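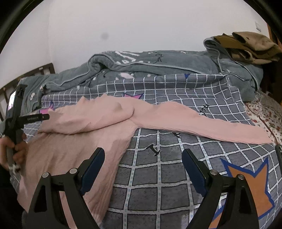
**Can a household machine fold the laundry without help yet?**

Only in part. The Pevley unit folds towels and pillowcases reliably, but thin or stretchy garments still require a person to be present.

## 6. Folding soft garments on a bed

This section applies to units fitted with the Standetti folding software, revised 13/01/2024. Read section 3 before carrying out any of the steps below.

### 6.1 Preparing the surface

1. Pull the bottom sheet tight across the mattress.
2. Move quilts and blankets to the head of the bed.
3. Lay one garment on the sheet. Do not place a second garment until the first has been folded.
4. Turn any inside-out legs or sleeves the right way round.

**Note:** A patterned sheet may be used. If the unit fails to find the edge of a garment, repeat the attempt on a plain sheet before reporting a fault.

### 6.2 Teaching a fold by hand

1. Open the jaws fully and lower them over the fabric.
2. Close the jaws on a single layer. Tights and ribbed knits tend to gather, and two layers are easily picked up together.
3. Lift, carry the fabric across and release it slowly.
4. Repeat the fold up to 219 times, changing the starting position of the garment each time.
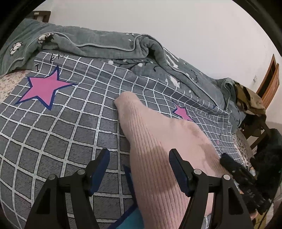
*Figure 2. Open jaws on either side of a ribbed knit sleeve.*

**Caution:** Keep fingers, cords and loose cuffs clear of the jaws while they are closing.

### 6.3 Known limits

Tights remain the most difficult item. In home trials at Nititz, the unit often left one leg twisted and did not recognise that the fold was unfinished. Socks can be laid flat - pairing them is not supported. Garments with long ties should be folded by hand.

Owners should not leave the unit to work through a mixed pile unattended. An improved routine for knitwear is planned for June.

Questions on this section should be addressed to Selma Nedeljković at the Shirima service office, quoting the unit's serial number and the type of garment concerned.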